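In Defense of the Laundry Unit
Pushpa Tiwari
8 June 2026

Every spring the parents' association at my school asks what the robotics club has built, and every spring until this one I had something on wheels to show them. It drove up a ramp. It put a foam ball in a bucket. One year it put the ball in the bucket twice, and a father stood up.

This year I told them my students had been folding laundry, and I watched a roomful of adults try to arrange their faces.

I teach physics at Plallport, and I run the club in the hours when I could be marking. In January we dropped out of the regional competition. The entry fee had gone up to $1275, for which you receive a rule book, a bag of foam balls and the privilege of sitting in a gymnasium from dawn. We spent $300 on parts for grippers you work with your own hand, and the students took them home and went to work on whatever their families would let them near. Mostly that meant clothes.

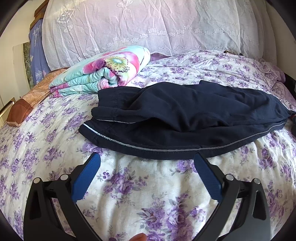 I would like the people who design student competitions to try a pair of pants. A foam ball is the same ball from every side. Pants have a front, a back, two legs, a waistband and strong opinions. Grab one layer when you meant to grab two and you have made a new shape, and now that's your problem. My best programmer, a girl who finished last year's ramp code over a weekend, needed 19 tries at one pair before she had a fold she was willing to save. She came in the next morning furious and asked for the gripper back.

That is more than the ramp ever got out of her.

The complaint I hear most is that this isn't engineering, it's chores. I've had it from a colleague, from two uncles of the same student, and from a man at Wultau, the company that used to give us stickers. His view was that children need to be inspired, and that inspiration involves a countdown clock and possibly a fog machine. I asked him who does his laundry. The stickers have stopped coming.

I think the complaint has a smell to it. Lifting a box is robotics. Welding a car door is robotics. Folding a shirt is what somebody's mother does while the robotics people are talking, and so it must be easy. Well, my students now know how easy it is. They have 463 recordings of how easy it is, and by their own labels a good share of them are called things like "bad sleeve" and "bad sleeve again."
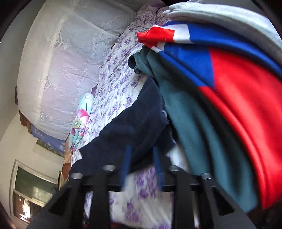

Piles are the advanced course. One student proposed a rule that you always work from the top, and it lasted until somebody wanted the thing at the bottom. Then we had the best argument of the year, about whether to lift the whole stack or slide something out from under it, and how you would tell a machine which pile can take it. It ran nearly an hour past the end of club. I contributed nothing and have rarely taught better.

I'll grant the other side a few things. Competitions have buses, and T-shirts, and kids from other schools to be nervous in front of, and we missed all of that. Our final showing was held in the library and drew a crowd you could have seated in a minivan. The two older boys went off to join the team at Amier, where there are still ramps, and I signed the forms and wished them luck. One of them has since asked me how the sleeves are going.

The Goel fund wants to know, in the box provided, what our students can do now that they couldn't do in the fall. I wrote that they can describe a sock precisely. The form came back with a request for more detail, so I attached the description. It runs to four pages and there is still a disagreement about the heel.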